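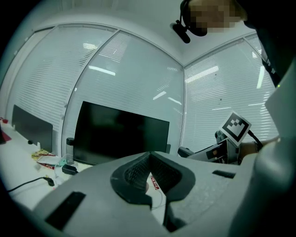
Nyamweya, June

Section 2. Planning a two-gripper desk station

Read this before you order anything. The Natero hand-held grippers are the easy line on the quote -- the rest of the budget goes to things that plug in.

1. Order grippers in pairs. Each operator holds one per hand, and a single spare is a paperweight with a marker on it.

2. Set aside 500 for cables, adapters and power strips. Whatever figure you had in mind was lower.

Note: Prices are in dollars, before shipping. Shipping has its own opinions.

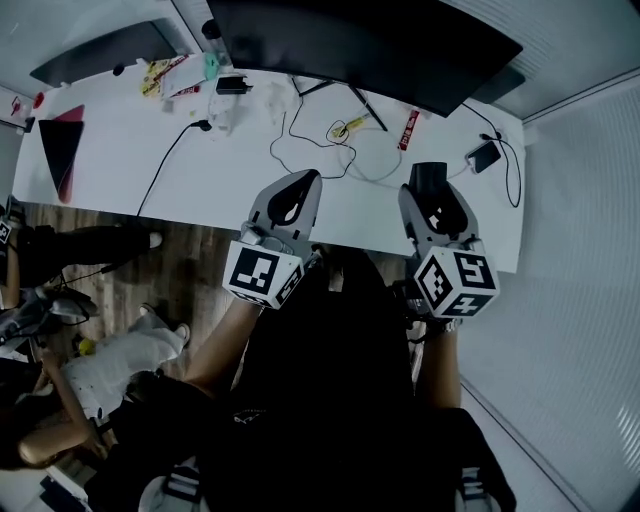
3. Choose the desk. Any desk you own already costs 0 and is therefore excellent. Allow 100 for an Urkar monitor arm if you want the surface back.

4. Print spare marker cards. Ten is too few; buy 11 and hide one.

Caution: Do not let a cable run over the front edge of the desk where knees and chair wheels go. Replacement leads are not covered by the warranty.

If you are weighing a second station, price the room as well as the hardware.

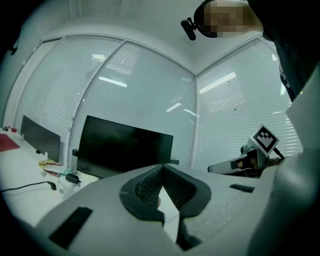 Glass walls with blinds are pleasant to work beside, but ceiling lights show up in the glass, so get a quote for dimmable fixtures before you sign for the space. Add 10 percent for whatever you forgot. You did forget something.
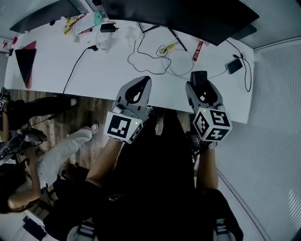

Joltance Equipment Planning Desk

Send the completed order sheet to us with the room number and a count of free outlets. Snacks go on a separate form.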